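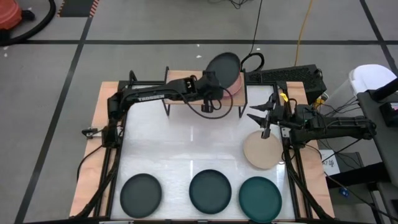 Bukolness Gamage
Analoger Schrittsequenzer mit Drumstimmen, Tischgerät

Der Gamage ist ein Rhythmusgerät für Studio und Live-Einsatz. Er verbindet acht analoge Klangerzeuger mit einem Sequenzer, der pro Spur bis zu 32 Schritte verarbeitet. Jede Spur hat eine eigene Länge, Laufrichtung und Taktteilung. Die Einstellungen werden mit dem Pattern gespeichert, die Lautstärkeregler der Einzelstimmen sind davon ausgenommen.

Klangerzeugung
Bassdrum, Snare, zwei Toms, Clap, offene und geschlossene Hi-Hat sowie eine Rauschstimme mit Bandpass. Die Bassdrum besitzt getrennte Regler für Anschlag, Tonhöhe, Abfallzeit und Sättigung. Offene und geschlossene Hi-Hat teilen sich einen Verstärker und schneiden sich gegenseitig ab. Diese Kopplung lässt sich im Setup-Menü nicht aufheben. Bei der Snare werden Grundton und Rauschanteil getrennt geregelt, der Rauschanteil liegt zusätzlich am Eingang des Summenfilters an.

Sequenzer
Schritteingabe, Echtzeitaufnahme und Parameteraufzeichnung sind auch bei laufendem Pattern möglich. Akzent, Wiederholung und Wahrscheinlichkeit werden je Schritt gesetzt. Swing wirkt global oder spurweise. Der interne Speicher fasst 80 Patterns und 14 Songs. Ein Patternwechsel erfolgt wahlweise sofort, am Taktende oder am Ende der längsten Spur. Unterschiedlich lange Spuren werden beim Wechsel auf Schritt eins zurückgesetzt, sofern die Option „Frei“ nicht aktiv ist. 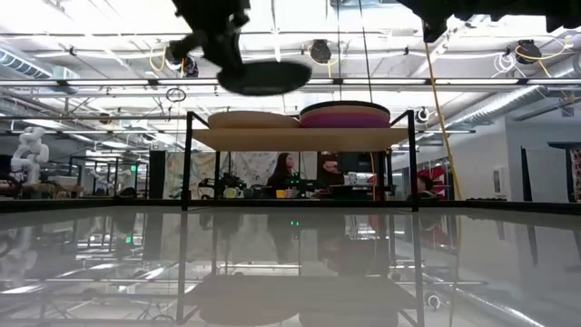

Anschlüsse
Stereosumme, symmetrisch, 6,3-mm-Klinke
Acht Einzelausgänge, unsymmetrisch, 6,3-mm-Klinke
Kopfhörer, 6,3-mm-Klinke, eigener Pegelregler
MIDI In, Out und Thru, fünfpolig DIN
Clock-Eingang und Clock-Ausgang, 3,5-mm-Klinke
USB für MIDI, Datensicherung und Firmware
Kaltgerätebuchse, Netzteil eingebaut

Wird ein Einzelausgang belegt, entfällt die betreffende Stimme in der Stereosumme. Mit einem halb eingesteckten Stecker lässt sich dieses Verhalten nicht umgehen, die Schaltkontakte trennen bereits beim Einführen. Über USB wird kein Audiosignal übertragen.

Synchronisation
Als Taktquelle dienen interne Clock, MIDI-Clock, USB oder der analoge Clock-Eingang. Die Quelle wird fest gewählt, eine automatische Erkennung gibt es nicht. Bei Ausfall der externen Clock bleibt der Sequenzer auf dem letzten Schritt stehen. Der Clock-Ausgang ist in der Teilung einstellbar und führt auch bei gestopptem Sequenzer ein Signal, wenn „Clock permanent“ eingeschaltet ist.

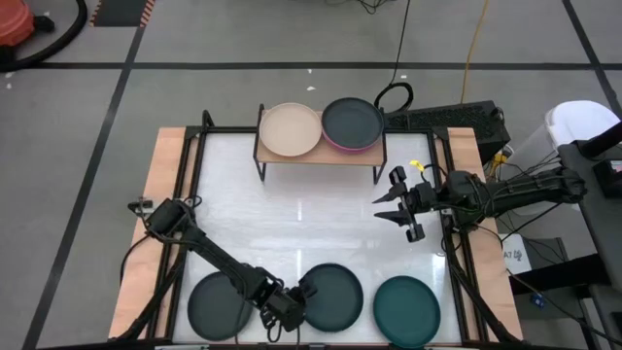 Kleines Regal mit schwarzen Metallbeinen, darauf zwei runde Teller

Technische Daten
Breite: 32 cm
Höhe mit Reglern: 80 mm
Leistungsaufnahme: 14 W
Aufwärmzeit bis zur stabilen Stimmung: etwa 14 Minuten
Gehäuse: Stahlblech, pulverbeschichtet, dunkelgrau
Seitenteile: Esche, geölt, abnehmbar

Lieferumfang
Gerät, Netzkabel, USB-Kabel, gedruckte Kurzanleitung in Deutsch und Englisch. Das vollständige Handbuch liegt als PDF im Downloadbereich. Rackwinkel und Staubschutzhaube sind unter der Bezeichnung Flurkau als Zubehör erhältlich. Zur Montage der Rackwinkel müssen die Seitenteile entfernt werden.

Firmware
Aktueller Stand vom 24. Januar 2020. Behoben ist ein Fehler, durch den die Wahrscheinlichkeitswerte beim Kopieren einzelner Spuren verloren gingen. Geräte mit Auslieferung vor November benötigen zuerst das Update des Bootloaders. Vor der Aktualisierung sind alle Patterns über USB zu sichern, der Speicher wird dabei neu formatiert.

Verfügbarkeit
Die Fertigung erfolgt in Prorkonberg in Serien zu je 70 Stück. Vorbestellungen werden in der Reihenfolge des Eingangs ausgeliefert. Ersatzpotentiometer und Tasterkappen sind einzeln lieferbar, bei der Bestellung bitte die Seriennummer von der Geräteunterseite angeben.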